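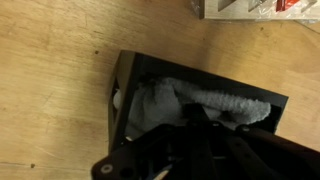
Started a new set for the Borno model on Jun 4, 2022 and I'd like opinions before I carry on. The job is getting cloth out of a container, and I'm recording each attempt as one example. Grey towel in a black box is a rotten pairing for the wrist view, as the lower folds go nearly as dark as the walls. I have 11 usable examples so far and want 1000 by September.
fernby_rig

Reply from Ponce
Swap the towel. Pale cloth, same box, then bring the grey one back once it works.

Reply from fernby_rig
I don't want it learning "bright means cloth". I'd mix both from the start. I also keep other things on the table, like the white tray with its row of small coloured items, so it doesn't get used to a bare top.
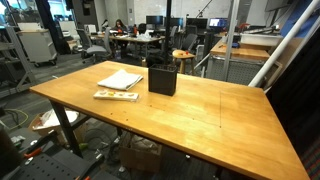
Zirkport doesn't agree with that at all. Clutter is for later, and if the first few hundred examples differ in five ways at once you can't tell which one is hurting you. Change the cloth or the table, pick one.

Reply from fernby_rig
Fair point on telling them apart. I can log what's out for each example and sort it afterwards. What I can't do is go back and add variety to a set recorded on a clean table.
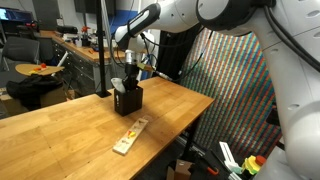
I'll do batches of 12, same layout within a batch, then move the box and change the cloth. Failed grabs get kept but marked.

Reply from Ponce
Keep the failures in a separate folder. We didn't and regretted it.

8 shares

Comments
gripfan: Which view are you training on, wrist only or both?
tk_bench: With Zirkport on this one.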